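ok thread. people keep asking me can machines do the chores yet. short answer sort of. long answer is going to take a bunch of posts and I have a bus in 20 min

2/ background for the new followers. I write up shop-floor and household automation for a small newsletter, 1151 subscribers, hi to all of you. before that I did seven years on the night shift in a commercial laundry. so I have opinions about towels

3/ first thing. "chores" is not one job. people say "fold the laundry" like it's one move. it's find the thing, work out what the thing is, get hold of an edge, get hold of the OTHER edge, shake it, lay it, fold, put it on a pile that doesn't fall over

4/ a robot that does six of those and drops the seventh has done zero laundry. you still have to walk over there

5/ stuff that's basically solved and people forget to count it: dishwasher. washing machine. floor vacuum if your floors are boring. bread maker. none of these have hands. none of them look like you. they changed the chore until a box could do it

6/ my mother's dishwasher doesn't pick up a plate. she does. loading and unloading is most of the work now and it's exactly the part still sitting there

7/ same on the shop floor. Stiltum (packing place, household goods, I visited back in March) has a line that tapes and labels boxes faster than I can read the label. then a person at the end sorts out whatever arrived crooked. all shift. crooked boxes

8/ asked the line lead there, Hilde Kuipers, what she'd automate first if money was no issue. I figured lifting. she said "picking up what falls on the floor." bits of tape, loose sheets, the odd cap. a person bends for it and doesnt think

9/ I thought about that answer for weeks. floor stuff is the worst case. it's flat, it's at a bad height, you don't know ahead of time what it is

10/ soft flat things in general. cloth, paper, bags. a mug is the same mug every time you grab it. a pillowcase is a new shape every time you so much as look at it

11/ at the laundry we had a big ironer that folded flat sheets beautifully. two people fed it corners. whole machine the size of a bus and it could not find a corner. that was a while ago and the corner is STILL the problem

12/ which gets us to hands

13/ there are two camps. camp one: use the dumbest gripper that works. two jaws, suction cup, done. cheap, you can wipe it down, and when it breaks you swap it and go to lunch

14/ camp two: the house and the shop were built for human hands, so build a hand. doorknobs, spray bottles, zippers, drawers, all of it made for fingers

15/ I was camp one for years. loudly. Pieter Verhoeven has the receipts and will post them if I dont say so first

16/ what moved me a bit was trying a whole day of housework in kitchen tongs. one pair each hand. please try this. plates fine. socks fine. sheets awful. tying a trash bag, I gave up and used my teeth

17/ but then fingers bring their own trouble. more joints, more screws, more to go wrong. and a big hand on a big arm blocks its own view right when it's getting close to the thing. you can hear me backing toward camp one again

18/ what fingers look like up close over a plain speckled carpet, bit of yellow tape down:
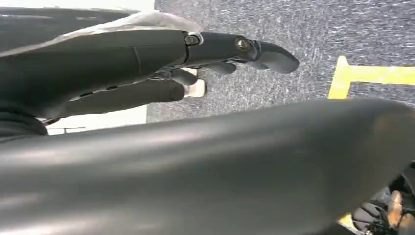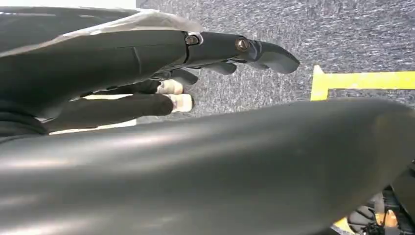
19/ ok so numbers, since somebody will ask. I kept a chore log for my own place, one ordinary week. 53 separate jobs. I went down the list with a pen and marked the ones I'd trust to a machine you can buy, no babysitting

20/ got to roughly a quarter and that's being nice. nearly all of it was the dishwasher, the washer and the vacuum. so, boxes again

21/ the rest was moving stuff from where it is to where it goes. shoes. mail. cups. a sweater that lives on a chair. nothing hard in there. all of it different

22/ speed is the other thing. everyone asks how fast. at home I don't care!! take four hours over the towels, I'm asleep. in a shop you care a lot, a slow picker holds up everybody downstream. so I wouldnt be shocked if a slow clumsy one makes sense in a hallway before it does on a line. price is what kills that

23/ and the home has kids, cats, stairs, a rug that bunches. shop has a painted line and a rule about who crosses it. swings and roundabouts

24/ someone's going to reply with the Botuvance clip. yes I've seen it. it's a nice clip. it's one shirt, same shirt, laid out flat before the thing starts. I want to see the basket. show me the basket, inside out sleeves and all

25/ things I ask now when a company says their machine does a chore. who set the stuff out. who put it away after. how many tries before the good one. what happens when it drops somthing, does it notice

26/ last one's the big one for me. a person drops a sock and knows. plenty of these machines carry on folding air

27/ Prasgate sent real answers to all four when I emailed, credit to them, including the tries number, which was not flattering. Antwi sent a brochure

28/ so where am I. one chore, tidy room, same objects, someone nearby: yeah, sometimes. your actual kitchen after dinner: no. keep the sponge

29/ if you work a floor or clean for a living I want your list. what would you hand over first, and what would you never. replies open, DMs too. longer version goes in the newsletter when I've fixed the spelling

30/ bus is here. Pieter put the receipts down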